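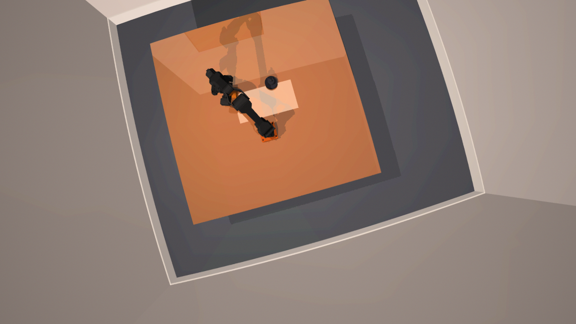
Plosimia Tabletop Simulation Set
Data card and fault notice

Status: released with restrictions. Please read the section headed Known fault before training on any part of this set.

Summary

Plosimia is a set of 500 simulated episodes in which a single arm moves a small round object on a flat tabletop. It was prepared by the Endness group for work on grasping and placing, and is maintained in the Rarnley repository. Each episode holds rendered views from overhead, joint positions, gripper commands, contact readings and a success flag.

All episodes were produced in simulation. No physical arm was used.

Known fault

In 127 of the 500 episodes the success flag is wrong. The flag reads as a success although the object was never lifted. In these episodes the gripper closed on nothing, the arm carried out the rest of its planned path, and the check at the end passed the episode.

The cause was found in the check and not in the arm model. The check compared the final position of the object with the edge of the pad, and allowed a margin of 17 mm. The starting position of the object was drawn from a range that overlapped this margin. An object which began close enough to the pad therefore met the condition before the arm had moved.

The fault was reported in August by a user at Cordeiro, whose trained policy closed its gripper early and in the wrong place. Endness repeated the result from the published files and confirmed it.

Second fault: contact readings

While the first fault was being examined, a further error was found in 2 episodes. The arm link passed through the tabletop for several steps and no contact was recorded. The collision shape of that link had been switched off during an earlier test and was not restored before those episodes were run. Both episodes have been withdrawn from the default listing. They remain in the archive under the folder named "withheld".

Safety statement

Policies trained on the affected episodes must not be run on a physical arm. A policy that has learned from missing contact readings may drive a link into the work surface. Users who have already trained on version 1 should treat the resulting weights as unsafe for hardware until they have been retrained and tested in simulation with collision shapes enabled.

What has changed in version 2

The success check now requires the object to leave the surface and to be released within the pad.
Starting positions within the margin are rejected.
Collision shapes are tested at the start of every run, and the run stops if any is missing.
The original flag is kept in the field "success_v1". The corrected flag is in "success".

What has not changed

Rendered views, lighting and joint records are as first published. Shadows of the arm can fall across the tabletop, and users who detect objects by brightness should allow for this.

Reporting

Further faults should be reported through the Rarnley issue page, giving the episode number, the version and the step at which the fault appears. Reports that concern contact or collision are dealt with first.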